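Kivirora Block Set: Set-Up Guide
Section 2. Sorting, First Builds and Putting Away

Welcome to the fun part! By now you have unpacked the box and checked the contents against the list in Section 1. This section gets you from a pile of pieces to your first standing stack, and it should take you 14 minutes the first time through (much less once the sorting becomes a habit).

2.1 Choosing a surface

1. Pick a flat, hard tabletop. Rugs and tablecloths make tall builds lean.
2. Wipe it down and let it dry. Crumbs under a bottom block are the number one cause of wobbles.
3. Leave at least 17 inches clear on every side of the building spot, so falling blocks land on the table.

Note: Patterned tabletops are fine for building. If small pieces get lost against the pattern, sort onto a plain tray and carry it over.

2.2 Sorting wood and foam

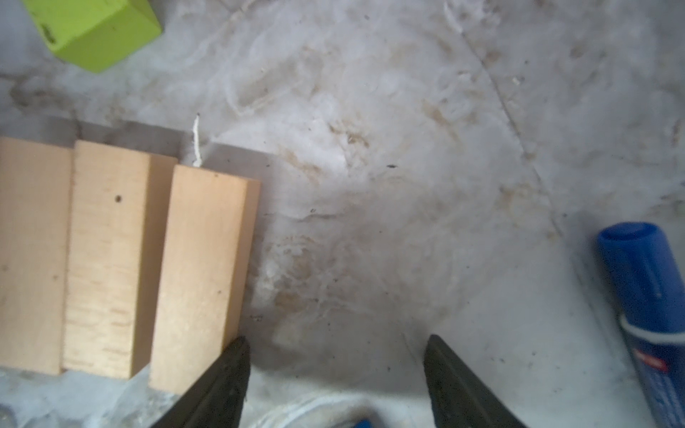
Foam and wood behave so differently that we recommend sorting them before every session, even a short one. Wood is heavy and steady, foam is light and grippy, and mixing them on purpose (later!) is where the best builds come from. Start with the wood. Line the pieces up side by side, the way the three pale blocks are lying next to each other, and keep foam like the lime-green cube apart from the row. Grain lines, little streaks and the odd dark spot are part of natural wood, and we love them. Small scuffs and dark flecks on foam don't affect how it stacks either, so keep using those pieces.

1. Lay the wooden blocks in a row with the long sides touching.
2. Run a fingertip along each edge. Set aside any block with a splinter and smooth it with the Kolwood sanding pad, part no. 424.
3. Gather the foam blocks in a second group and brush off any dust.
4. Pick up loose string and put it in the accessory pouch. A strand caught under a block will tip it.

CAUTION: Aerosol cans don't belong in the building area. Move spray products of any kind to a closed cabinet before children join in, and never spray cleaner directly on foam.

2.3 Your first stack

1. Choose three foam blocks in different colors.
2. Set the first one down and press lightly on the top.
3. Add the second, then the third. Let go slowly, one finger at a time.
4. Step back and admire it. Really, do! Then try it again with your other hand.
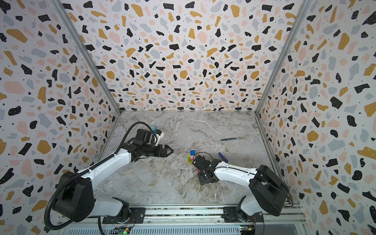

Fig. 2. Small stack in blue, pink and lime green, near the center of the table.

Blocks don't need to line up perfectly. A little overhang is fine, and trying out just how much you can get away with is a great game in itself. For a steadier tower, put wood at the bottom and foam on top. For a bigger challenge, flip that around.

Note: If a stack keeps falling the same way, turn the bottom block a quarter turn before you blame the table.

2.4 Putting away

1. Take stacks down from the top.
2. Wooden blocks go into the Dretico box first, flat side down.
3. Foam goes on top. Don't force the lid; squeezed foam can hold a dent overnight.
4. Store indoors, away from heaters and sunny windows.

Continue to Section 3, Bridges and Ramps.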